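September, bench notes, cheese export trial
(started 8:40, carried on after lunch)

Ondix washed-rind, second batch for the shipping trial. Wheels came down from the ripening room at Grerammont already wrapped. Labels had the old product code on them. I crossed it out by hand and wrote the new one underneath, so anyone pulling these later should go by the handwritten code.

Purpose, for whoever reads this without the earlier pages: Delacroix want to take the small wheel to buyers overseas by sea freight, and the long leg is where we lose quality. The first batch came out with ammonia on the nose and soft corners. We want to know if that is the wrap, the age at packing, or the temperature on the way. Only the wrap and the age are being changed this round. Temperature is held.

Wraps in use:
Plurico film, two-layer, the perforated one
Waxed paper over the same film
Old parchment wrap as the control

Afshin packed the waxed paper set himself and folded the ends under. The others are folded and stickered. I don't think it matters but I am noting it.

Age at packing is 10 days for the young set and 15 days for the older one. Pouran thinks the older set is a waste of space in the cold room because the importer will not accept the shelf life left at the other end. She may be right. I would still like the numbers, because if the older wheels hold their shape better we could argue for a shorter route at a higher price.

Cold room was steady all morning. The logger clock is an hour behind and I have not corrected it, so add an hour to everything in the file. The door seal on the left side is stiff and needs a push.

Weighed everything on the small balance. Zeroed between each wrap type. The parchment wheels have dropped the most since wrapping, as expected. Film and film plus waxed paper are close together and I would not call a difference yet. Weights are in the shared sheet under the September tab, not copied here.
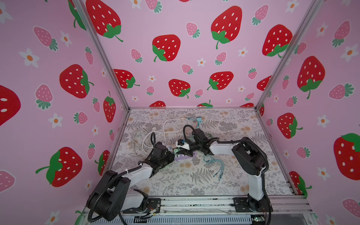

Does the shelf life on the label run from wrapping or from the day it leaves the plant?

From wrapping. Delacroix count it from the date stamped on the inner wrap, and the shipping date only goes on the case paperwork. Any wheel that sits here waiting for a truck is using up its own time.

That came up on the phone before lunch and I had it the other way around in the first batch report. The report needs fixing before it goes out again. The comparison between wraps still stands, but the "days remaining on arrival" column is too generous for every line.

After lunch. Opened one wheel from each wrap in the young set.

Parchment: rind dry at the edge, paste firm, flavor mild. Slight crack on the top face.
Film: rind tacky, color even, a little ammonia on opening that cleared after a few minutes on the bench.
Waxed paper over film: about the same rind as the film alone, less smell. Paper stuck in one spot and pulled a bit of rind with it.

Afshin tasted blind and put the waxed paper one first. Pouran put the film first and said the other had a papery note. I could not find the papery note. We need more people before this means anything – the sales office has offered.

Case test: stacked the mock pallet 3 cases high and left it. Bottom case bowed slightly on the long side. The insert from the supplier is thinner than the sample they sent us, and I have written to ask if that was a change or a mistake. If it is a change, the stacking figures in the export file are no good and we start that part over.

Paperwork. The health certificate draft lists the wheel as pasteurized, which is correct, but the ingredient line is missing the coloring. Pouran is sending it back. The tariff code on the commercial invoice is still the one for the larger format. I asked if the code changes with format or only with fat and moisture. No reply yet. Leave the box blank until we hear.

Cost per wheel: the waxed paper adds over 2 cents once labor is in. Small, but the film was already more than parchment and the margin on this order is thin. Delacroix have not said if they would carry any of it.

To do:
Correct the days remaining column in the first report
Reset logger clock after this trial, not during
Chase supplier on inserts
Ask for more parchment, we are down to the end of the roll
Open the older set next, same order, same bench
Move the control wheels off the top shelf, they are too near the fan

4:50, cold room closed, logger running.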